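Speaker notes – Faltdale repair evening, 19th March

Slide 1. Welcome. Mention the fire exit and that tea is at the back. The talk is 20 minutes, questions after.

Slide 2. Why mend crockery at all. Gokden closed its pottery and the plain dinner plates are no longer made, so people with a set of them have to mend or mix. Ask who has a chipped plate at home.

Slide 3. Three kinds of damage: chip, crack, clean break. A chip can be filled. A crack usually can't be glued until it opens up – say this slowly, it always gets questions.

Slide 4. Setting up. Cover the table, use good light, keep every piece, even the crumbs.
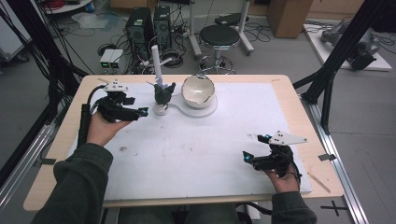 A bowl with a broken rim, on a white work surface.

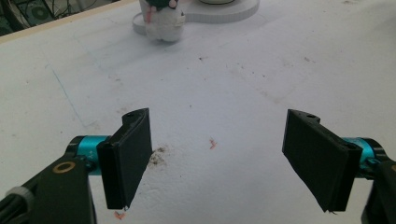
Slide 5. Dry fit first. Put the pieces together without glue and number them in pencil on the back. The order matters, as the last piece can get locked out.

Slide 6. Glue. Two-part epoxy, small amounts, one join at a time. Tape across the join, not along it. Leave it overnight.

Slide 7. Food safety. Mended pieces are for display or dry things like fruit and keys. No microwave, no dishwasher.

Slide 8. Costs. My first kit from Plarner was $13 and did 7 pieces. Pass the kit around.

Slide 9. Next session is in May at the Maihi hall. Sign-up sheet is by the door. Bring one broken item, washed and dried, in a box.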